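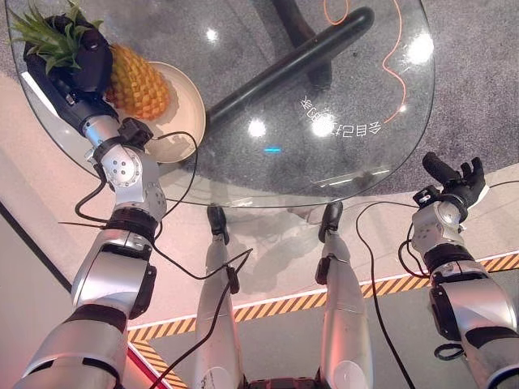 I've wanted to see the Rebane preserves factory in Histness ever since my aunt started mailing me their plum butter, and in December I finally got myself onto an open-day tour. The bus drops you at the bottom of the hill, so wear real shoes! I had a cough drop for breakfast and was starving by the time I got up there, which made it very hard to look at a whole pineapple lying on a round cream-colored plate on a glass table, all golden orange with its spiky crown still on. Pineapple with ginger is their big seller in winter, so I had the stuff on my mind all day anyway.

Our guide was Līga Rätsep, who started on the labeling line and now runs the cooking floor. She talks fast and walks faster. You get a hairnet and a paper coat (one size, huge), and then you go straight in where the kettles are. The smell is wonderful for the first few minutes and then it sort of sits in the back of your throat -- sugar, vinegar, hot metal. They cook in small batches and fill 2,000 jars on a normal day, more before the holidays.

My favorite part was the setting test. They have proper instruments for it, but Līga still puts a spoonful on a cold saucer and pushes it with her finger to see if it wrinkles. My grandmother did exactly the same thing, and I got a little silly about it and had to tell everybody in the group.
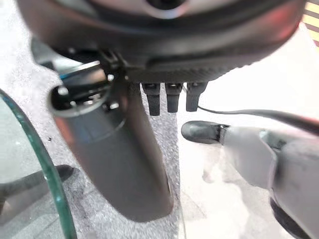 After the kettles you go down 3 steps to the jar room, and it's LOUD in there. Bring earplugs if you're touchy about noise. The lids rattle down a chute the whole time and I missed most of what was said about sealing. Soon-im Noh, who was on the tour with me and makes kimchi to sell at her local market, did catch it and filled me in over coffee. She also got a long answer out of them about vinegar strength that went right over my head.
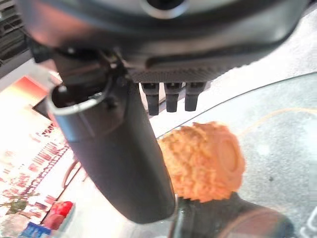

Underside of the right gripper, with its three short black pegs.

The tour ends in the shop, of course. I tasted the Zelliretti, a soft orange spread with a bitter edge, and bought two jars. The Plarketti is a dark onion relish and I didn't care for it, but Soon-im took four. Prices are a bit lower than in the stores, and they'll wrap the jars in newspaper if you ask. The last bus down the hill leaves at 4:40 and the driver doesn't wait, so pay for your jam early.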